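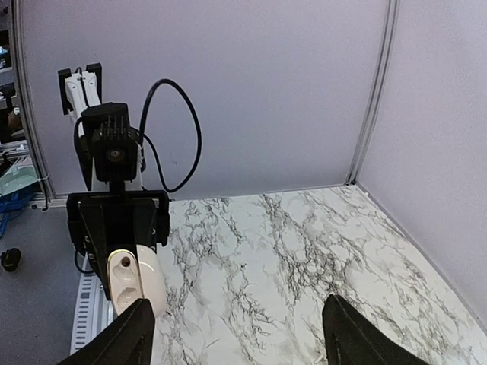
About Giveck

Giveck is a small school of bookkeeping above a tile shop. We teach people who run things - cafés, kennels, one-van plumbing firms - how to keep their own books, and how to tell from those books whether they ought to be worried.

We have been doing this long enough to have seen every kind of receipt. We have seen receipts that went through the wash. We have seen a year's fuel costs written on the inside of a cereal box, neatly added up and out by 97 pounds.

How we started

Yanti Pelupessy had spent most of her working life sorting out other people's accounts in the last week before they were due. She liked the clients and disliked the week. Her plan was to teach a few of them to do it as they went along, so that she could take a holiday in January like a normal person. The first evening class was held in the back of a launderette and had 3 pupils, one of whom had come in to use the dryer. He stayed for the whole course and now does the books for his brother's garage.

Magnus MacLeish joined the following spring to teach payroll. He had applied for a different job and we have never fully gone into it.

What we teach

Starting From The Shoebox is our beginners' course, six evenings long. Bring the shoebox. Carrier bags are also accepted.

VAT Without Tears is the next one up. We kept the name after a vote, though Magnus feels it makes a promise.

Paying People covers wages, holiday pay, pensions and what to do when your only employee is also your mother-in-law.

The Nilow Hour is a drop-in session named after the old café downstairs, where it used to take place until the café became the tile shop. You turn up with one question and we try to answer it. People do turn up with eleven.

We don't teach investing, and we can't tell you how to pay no tax. Both get asked for a good deal, usually by the same people.

Who comes

At the last count, done for a grant form on 19 August 2022, 371 people had finished at least one of our courses. The grant form also wanted to know our "learner journey". We wrote that most of them take the bus.

Classes are kept small enough for everyone to sit at a table and spread out. You don't need any maths beyond adding and taking away, and you may use a calculator for both. If you already have accounting software, bring it on your laptop. If you have bought some and never opened it, you will be in very good company.

Finding us

We are up the stairs to the left of the tile shop door. The bell works if you hold it down. Evening classes run in term time and the office is shut for most of August, when Yanti takes the other holiday.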